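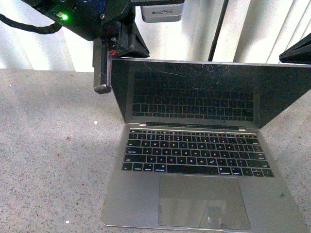
## Comparing fingertips on a laptop lid

Use this procedure when you have two or more sets of gripper fingers and want to know which one handles a hinged, thin-edged object best. It assumes the arm is already calibrated and that teleoperation or scripted control is working. The examples use a Didach parallel gripper with its stock fingers and the Flusteck replacement set, but any pair will do.

You need:

- both arms homed and clear of the table
- one laptop, powered off
- the finger sets to compare, with their screws
- a head camera and a wrist camera, both recording
- a log sheet or spreadsheet

Budget an afternoon for two sets. Swapping fingers takes longer than the trials do.

### 1. Set up the table

Clear a space wide enough for the laptop plus the full opening of the gripper on either side. Wipe it down if you plan to use background subtraction. Put the laptop in its start position and mark two corners with low-tack tape if your logging needs a repeatable pose. Remove the tape before recording.

### 2. Fix the camera settings

Lock exposure, white balance and focus on both cameras before the first trial and leave them alone until the last one. Auto exposure will shift when the lid opens, and then you can't compare frames between finger sets. 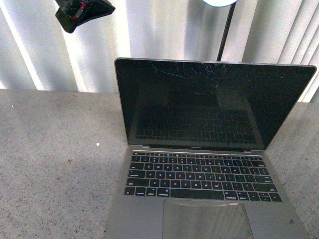 Glossy screens are the usual source of trouble for the head camera. Depth readings on dark glass tend to drop out or land behind the surface, and a color-based detector can lock onto whatever is reflected. With the display off, the keyboard shows up a second time in the lower half of the glass, so a key detector may report two grids. Mask the screen area in the detector config, or take your hinge line from the top edge of the base. Fine scratches in the upper part of the glass can also pull feature matches, and the same mask takes care of them.

Strong light through blinds is worth watching too. If bright bands fall across the background, run all the sets at the same time of day or close off the window.

### 3. Write the approach

Keep one approach path for every finger set. Change only the tool offset. The path we use in the Akinola controller has four waypoints:

1. Hover above the front edge of the base.
2. Lower until the fingertip is level with the gap between lid and base.
3. Move forward until contact.
4. Lift along an arc centered on the hinge.

Set the speed limit to 15 percent for the contact and lift segments. Set the force stop before you try it on a real machine – a lid that sticks will drag the whole base along, and a light one can slide off the table before you reach the stop button.

Save the path under a new name for each set. The controller overwrites without asking.

### 4. Check the wrist view

Before the first trial, bring the gripper over the laptop with the lid shut and look at the wrist camera feed. Both fingertips should be visible with the gap between them near the bottom of the image.
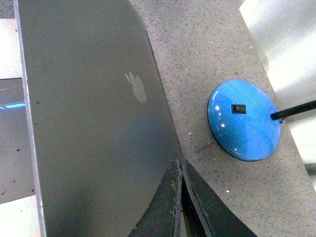
Finger length changes this view more than anything else. A longer set covers more of the target, and a tip that hides the lid edge makes the contact segment hard to judge by eye. Look for a view where one finger lies over the lid, the other lies over the counter, and the corner of the laptop can still be seen near the gap. Dark fingers over a dark gray lid have little contrast, although the lighter worn strip along the inner edge helps when you are steering by hand. For new fingers without any wear, a thin line of paint marker on the inner edge does the same job.

Note the finger opening at this point and use it as the start value for every trial in the set.

### 5. Run the trials

Run 50 trials per set. Reset the laptop to the same pose each time. Log each result as one of the following:

| Code | Meaning |
|---|---|
| O | lid opened past vertical |
| P | lid lifted, then dropped |
| S | base slid, lid stayed shut |
| M | finger missed the gap |

After 3 misses in a row, stop and check the tool offset. Do not count those trials.

### 6. Swap and repeat

Power down the gripper, change the fingers, and tighten the screws evenly. Re-measure the tool offset – never reuse the one from the data sheet. On Wesstead mounts the tip position can move slightly every time the fingers come off, even with the same set going back on.

Repeat from step 4.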